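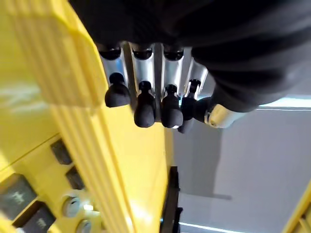 The Ten-Year Jacket

My Rindari rain jacket came with a promise sewn into the collar: built for ten years. The zipper quit in the third. When I wrote to the company, I learned that the promise covered the fabric and the seams, and that a zipper counts as a "wear part." So, it seems, does the cuff tape, the drawcord and the coating that keeps the rain out.

Durability is the selling point of the moment. Walk into any outdoor store and you will find tags telling you to buy once. The prices have followed. A shell from Griltenberg costs nearly double what the same cut sold for five years ago, and the only change I could find was a longer booklet.

I spent most of August reading those booklets. Of the 11 warranties I got through, only three said plainly what happens when a zipper fails. Several asked for the original receipt, which on thermal paper will fade long before the jacket does. One wanted the garment "professionally cleaned" before it was mailed in, at the owner's cost, with no word on who counts as a professional.

Then there is the lifetime guarantee. Whose lifetime? Darnance, which makes backpacks, says it means the "expected life of the product," and the company decides what that is. I asked for a number in years. I got a discount code.

Some firms do fix things. The repair desk at Khurana replaced a snap on an old vest of mine for 17 dollars, and it has held up fine. But that was a paid job, and I have had the same work done at a dry cleaner two blocks from my apartment for less -- with no shipping label and no form.

I don't doubt that good jackets exist. I own an ugly green one from a thrift store that has outlasted two of its expensive rivals, and there is no tag in it at all. The Rindari is at the dry cleaner now, getting a new zipper. It should be ready on 22nd September.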